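New handling code for food robots asks for plenty of paper, less for proof

Oct 7, 2025

A draft code of practice for robots that handle fresh produce has gone out for comment, and the firms selling the machines have been quick to say they already meet it. That should worry anybody who was hoping the code would change something.

The Vornley Code runs to 17 clauses and covers what its authors call "manipulation of unpackaged food by articulated hands in shared workplaces". In everyday terms, that means a robot picking up fruit in a room where people also work. It is voluntary. It carries no penalty, no register and no inspector, and a company can claim to follow it by filling in a form and putting the form on its own website.

Nikola Sadowski, who chaired the drafting group, defends the light touch. "We had a choice between a code people would sign and a code people would ignore," she said at the launch. "A kitchen with two staff can't pay for a full audit every time it changes a gripper."

It's a fair point, though most of the firms that helped with the drafting are a good deal bigger than a kitchen with two staff. Womer and Bakos, which both sell arms to packing sheds and catering companies, each had a seat at the table. The growers' group that asked for one in August was told the membership was settled.

Much of the code deals with the test bench. Clause four says trials must be run on a plain, non-reflective surface, with one item and one receiving dish, and that the starting position of both must be recorded before the arm is brought in. The dish has to contrast with the surface under it.

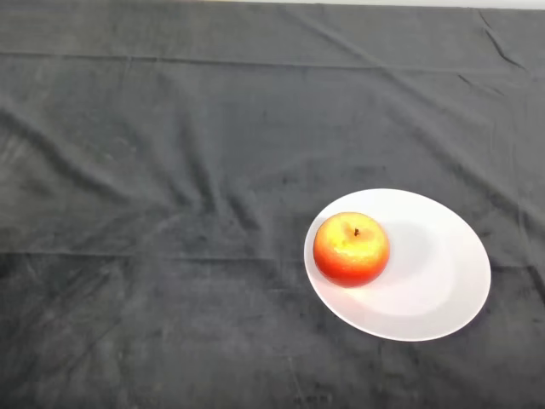 A single apple on a white plate over dark grey cloth, the kind of plain bench layout clause four has in mind.

As a way of comparing one machine with another, this is sensible enough. Two labs can't argue about whose hand is better if one is picking from a tidy plate and the other from a crate. The trouble starts when results from the tidy plate are used to sell a machine that will spend its life at the crate. The draft has a single sentence on this, in clause five, which says suppliers "should consider" stating the conditions of a trial in their advertising. An earlier version, circulated among members and seen by this site, said "must".

Asked about the swap, Sadowski said the stronger wording had "raised practical concerns". She would not say whose.

Delyth Rowlands has spent years inspecting packing lines and now advises two growers' co-operatives. She sent in 200 comments on the draft, a good many of them about the word "should". Her main complaint is with bruising. The code tells testers to look the fruit over at the end of a run and mark it as damaged or undamaged.

"A bruise on an apple can take a day to colour up," she said. "If you look at it as soon as the hand lets go, you'll pass nearly everything. Leave it on a shelf overnight, cut it open, then tell me how gentle your robot is."

Bakos disputes that. Its product manager, Boglárka Somogyi, said the company's own programme goes well past what the draft requires and includes a hold period before fruit is checked. She declined to share the results, which she described as commercially sensitive. The draft does not require anyone to publish them.

Then there is the number of trials. A supplier must complete 1000 pick-and-place cycles before claiming that a hand is suitable for a given fruit. It sounds like a lot until you read the definitions page, where a cycle that is stopped and restarted by the operator may be left out of the tally. There is no limit on how many may be left out. A firm could fumble all morning, throw away the fumbles and still report a clean sheet, and it would be within the rules.

Rozália Tóth, a lecturer in machine safety who reviewed the text for a consumer group, called that definition the weakest thing in it. "I tell my students to write down every stop, including the embarrassing ones," she said. "The stops are where you learn what the machine can't do. Here you're allowed to tidy them away." She would also like testers to log who stopped the run and why, which she says would take a clipboard and a few seconds.
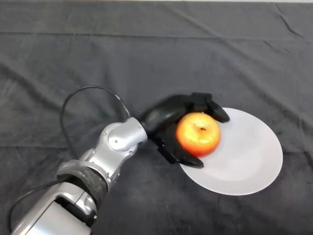
Hygiene gets three clauses and they are the best written of the lot. Surfaces that touch food must be listed by part and wiped down to a set schedule, and any joint that can trap juice or skin has to be named in the manual. Anyone who has looked closely at one of these hands will see why that matters. On the arm at work here, black segmented fingers curl over and under the apple at the plate, with small hinges along them, and two black cables run along the silver arm behind the hand, one of them arcing up in a wide loop over the cloth. The draft has a fair bit to say about the fingers and very little about the cables. Clause nine asks that they be "suitably managed", a phrase that could cover anything from a sealed sleeve to a bit of tape. Rowlands wants a minimum clearance from food and a rule on what happens when a loop can swing or snag. Sadowski said cable routing was "better left to the designer".

The clauses on people are thinner still. An operator must be trained, but the training can be given by the supplier, in any form and for any length of time. There must be a stop button within reach, although the code doesn't say within whose reach. If a worker is hurt, existing workplace law applies, as it would have without the code.

Womer has already begun using it. A brochure for its new hand, the Mument, describes the product as "designed in line with the Vornley Code", although the code isn't final and the consultation has weeks to run. A spokesperson for the company said the wording was accurate at the time of printing. Sadowski said she hadn't seen the brochure and that the drafting group had no power to stop anyone from mentioning its work.

Not every buyer is bothered. Aranka Pintér manages a fruit-cutting room that supplies schools and has been weighing up whether to put an arm on the line. She said a weak standard would still give her something to wave at a salesperson. "Right now I ask what it's been tested on and they show me a video," she said. "If I can ask for the clause four sheet and the clause nine sheet, at least I've got paper to argue with."

She may find the paper is all she gets. The draft lets suppliers decide which records a customer may see, and it sets no time limit for handing them over. A proposal to have results checked by an outside lab was moved to an appendix headed "future work", alongside soft fruit, wet fruit and anything picked from a mixed bin. Those are the jobs that packing sheds say they have the most trouble filling, and the ones where a machine is likeliest to make a mess of it.

Some 2 pages at the back are given over to a logo and the rules for using it. They specify the colours, the clear space around the edge and the smallest size at which it may be printed, and every one of those rules is a "must".

Comments can be sent to the drafting group until the consultation closes. Sadowski said all of them would be read, but the group does not plan to publish them or to reply to them one by one. Rowlands said she will put hers online herself.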